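Teaching Two Arms to Agree

At Calholm, a long-running question in robot software has been reduced to a bottle of water and a decision about which hand should move first.

The company's manipulation group began work on its bimanual planner in September, after an earlier version had shown a persistent weakness. Each arm was planned separately, and a supervisor program compared the two paths before either was carried out. When the paths crossed, the supervisor held one arm back until the other had finished. The method was safe and very slow.

"We had two competent planners that knew nothing of each other," said Iddrisu Addo, who leads the group. "The supervisor spent most of its time saying no."

The replacement, known within the company as Sodero, treats both arms as a single mechanism. It searches for a motion in which the grippers may approach the same object, share the space above the table and change roles partway through a task. A request to open a bottle, for instance, does not specify which gripper holds the body and which turns the cap. Sodero selects the assignment after perception has estimated the position of the bottle. 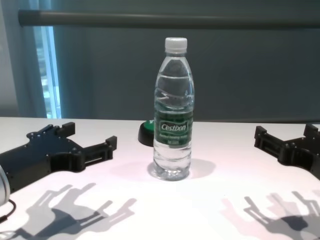
Two grippers and a bottle of drinking water on the test table. Photo: Calholm

Perception has proved the harder half of the program. Clear plastic gives a depth sensor little to work with, and the ribs in a bottle wall bend whatever lies behind them. The label is the most dependable surface on the object, so the software fits its estimate to the label first and extends the outline upward to the cap. Objects standing partly behind the bottle are kept in the scene model with a margin added on the hidden side, and the planner is not permitted to route a finger through that margin.

Zakhar Savchuk, who maintains the perception code, said that shadows required separate treatment. Under strong overhead light, an early build read the dark shape of a gripper on a white table as an obstacle and stopped the arm above it. The current build predicts where each shadow should fall from the known position of the arm and discards the matching region.

Control runs beneath both layers. Once a finger touches the bottle, the planned path becomes a guide, and the controller limits grip force so that the wall does not buckle. The planner is called again only if the measured position departs from the estimate by more than 4 millimeters.

Calholm intends to release the replay tool that supports this work, which allows an engineer to step through the last 40 seconds of a run and view the planner's rejected options beside the chosen one. The planner itself will remain internal while the group extends it to soft packaging.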